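Chapter 3
Small Goods and Unit Cost

Most of the things a household buys cost very little. A box of matches, a packet of pins or a bag of clothespins is paid for with coins and soon forgotten. For the firm that makes them, the picture is different. Its profit on each piece is a tiny part of a cent, and it must sell a great many pieces before it earns anything at all.

In this chapter we look at how such firms set their prices. We begin with fixed costs – rent, machines, insurance – and then turn to the costs that rise with every piece made.

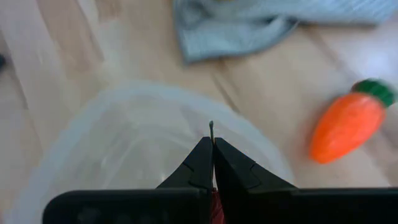

Figure 3.1 A single thin, pale stick, held upright.

Consider Fultgate, a small maker of household goods. In January it paid 1,205 dollars in rent and 469 dollars for raw materials. It sold its boxes to shops at 99 cents each. Rent stays the same whether the firm fills one box or thousands. The materials bill does not.

Section 3.1 defines unit cost. Section 3.2 compares Fultgate with Grorkent, a larger firm that owns its building and buys its materials a year ahead.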